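How to make a submission on a rezoning application (and have it read)

A yellow sign has gone up on the vacant lot at the end of your street. It is the size of a door, the type on it is the size of an ant, and it says the owner would like to change the zoning so that something larger than a house can go there. You have feelings about this. The trick is getting them into a form that the planning office is obliged to do something with.

I have been going to planning meetings in Flulen for 13 years, first as a crank and lately as a crank with a binder. What follows is how I do it.

Step 1. Get the file number

It's on the sign, usually bottom left. Copy it exactly. Letters that arrive without a number go into a general correspondence folder, where they are very safe and very quiet.

Step 2. Read the application before you write

Ask the front counter for the full package. You want the planning rationale, the traffic study and the site plan. The traffic study will be long, and you can skip to the table of peak hour trips and the page listing which intersections were counted. When the Allel Street proposal came in, the count had been done in July, when the school across the road was shut. Soledad Bautista spotted that in her lunch hour and it got the study sent back.

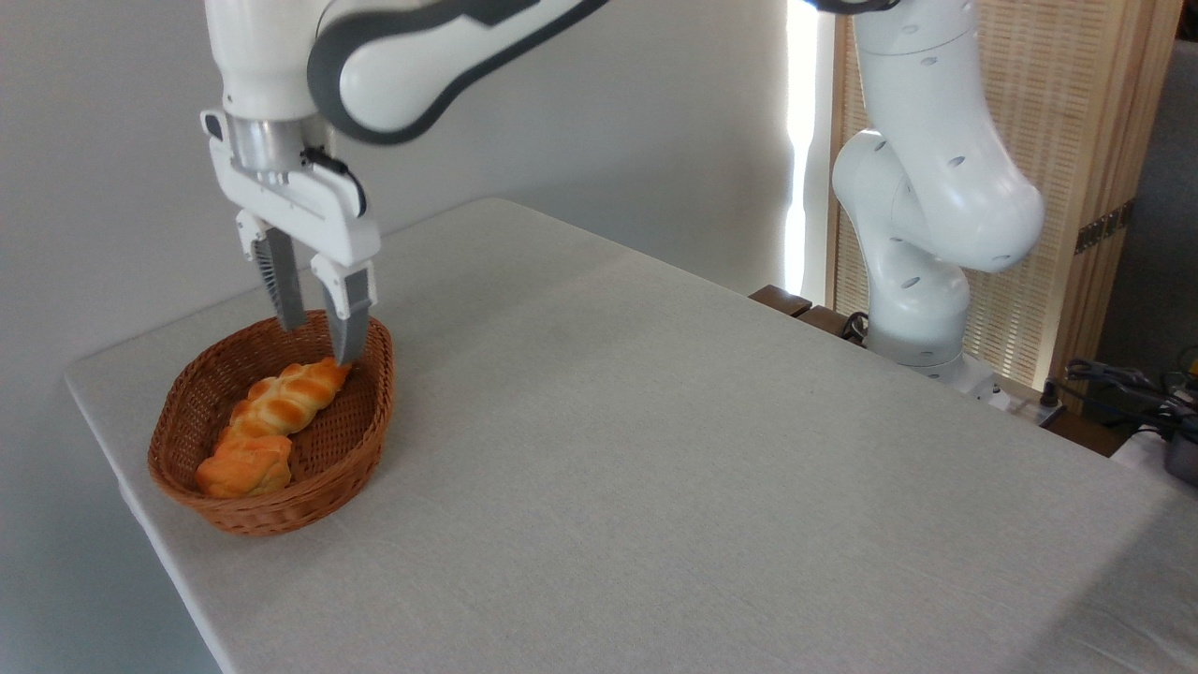
Do I have to live next door to make a submission?

Anyone can write in, including renters and people who only work nearby. Owners close to the site get a notice in the mail, but your letter is filed with theirs and goes to the same councillors.

Step 3. Sort your complaints into two piles

Pile one is planning matters: height, shadow, setbacks, parking, drainage, trees, noise, how the garbage truck gets in and out. Pile two is everything else: your property value, the developer's last project, the developer's car. Council can only act on pile one. Write pile two out in full, enjoy it, and leave it at home.

Step 4. Write one page

Open with the file number and whether you support, oppose, or would support it with changes. That last one is underused. Then make 3 or 4 points, each with a page reference from the applicant's own documents. Finish with what you want done, such as "reduce the east side to four storeys" or "move the driveway to Waweru Lane."

A petition with 1000 names is a fine thing to carry up the aisle, but it usually counts as one item of correspondence. If the neighbours are keen, have them write their own letters in their own words. Planners can smell a template from the parking lot.

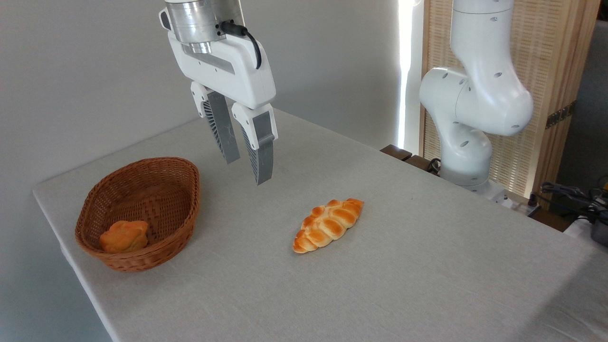

Letters get written faster in company, so pick an evening and invite the street. Print two copies of the site plan, because one will be drawn on. Put somebody bossy in charge of the clock; ours is Higinio Varela, who once ended a discussion of bike racks by switching off the lights. Feed people, too. A basket of bread and a braided roll on a light grey tablecloth will hold a room through an entire drainage report, though keep the maps at the other end of the table.

Step 5. Send it early

The deadline on the sign is for the clerk to receive it. Aim for noon the day before. Email is fine, and ask for a reply confirming it's on the file.

Step 6. Speak, if you can stand to

Register with the clerk, and check how long you get. Don't read your letter aloud, as they have it in front of them. Pick your strongest point and bring one photo or drawing. At the Flamholm hearing a man used his whole slot thanking everyone for their time, and then it was up.

Ask to be notified of the decision before you leave. The form is on the table by the door, under the other forms.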